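3.2 Equipment selection and cost model

The planning exercise started from the bench task and worked outward to the purchase order. Each candidate cell was required to pick mixed light waste from a flat tabletop and release it into an open bin within reach of the same arm, with no conveyor and no change of tool between items. Bottles, wrappers and small rigid pieces were all treated as one product class. This is a harder condition than most vendors quote against, and it removed two of the cheaper offers before any price was compared.

Three budget lines were set up: arm and controller, end effector, and fixed works. Fixed works covers the pedestal, the base frame, floor anchoring, cabling and the table. In the first draft of the budget this line was entered as a single allowance of 2000 dollars per cell. The allowance was carried over from an older project that used a bench-mounted arm, and it did not survive the first quotation from Doltham, who priced the pedestal and frame separately from the mounting plate. We recommend that the three be requested as one item. 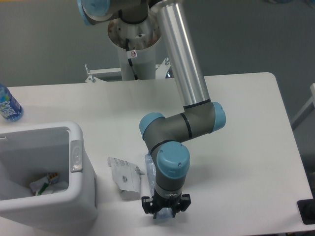
Penora Laboratory for Applied Handling, Equipment Planning Group

Figure 2. Tabletop sorting task used as the reference case for the cost model. The arm stands on a pedestal behind the table and holds a clear plastic bottle in a two-finger parallel gripper; the bin is at the lower left.

The layout in Figure 2 fixes several quantities that a catalog comparison leaves open. With the pedestal behind the far edge of the table, the arm has to reach over the work surface and point the wrist almost straight down. Reach was therefore specified to the near corners of the table, including the bin, and not to the table center. Two arms with an acceptable nominal reach were rejected on this point. Payload had little influence on the choice, as the items in this task are light and the gripper itself accounts for most of the load at the wrist.

The end effector was the most debated line. A suction tool is cheaper to run on flat film and paper, but it requires an air supply, and crumpled surfaces seal poorly. A parallel gripper handles a crumpled bottle body without an air line. Its weak case is a wrapper lying flat on the table, where the fingers must close on a raised fold or corner. We budgeted for the parallel gripper alone and carried a suction tool as an option, to be exercised after the August review if flat items proved to be the limiting class. Jurker quoted 462 dollars for a set of replacement fingers and 147 dollars for the pads alone. The model assumes that pads are replaced twice as often as fingers.

Labor for commissioning was costed at 221 hours per cell. This figure includes mounting, cable routing, safety checks, teaching of the bin position and operator training. It excludes any software work on item detection, which is shared across cells and is reported in Section 3.4. Contreras, the integrator for the first cell, proposed a lower figure that left out operator training. We retained the higher one.

Consumable and low-cost items were kept in the model even where they fall below the capital threshold. Bins, table surfaces, signs and cable clips are usually charged to a general account, so they disappear from the comparison between a manual station and an automated one. The manual station uses the same table and the same bin, and both items should appear on both sides of the ledger or on neither. In our case they were entered on both.

One limitation applies to the whole section. The quotations were collected for a single cell, and no quantity discount was modeled. Vendors indicated that reductions of up to 9 percent may be available on a larger order, but none was willing to state this in writing. The sensitivity analysis in Section 3.3 therefore uses single-unit prices throughout, and freight is added as a separate line for each vendor.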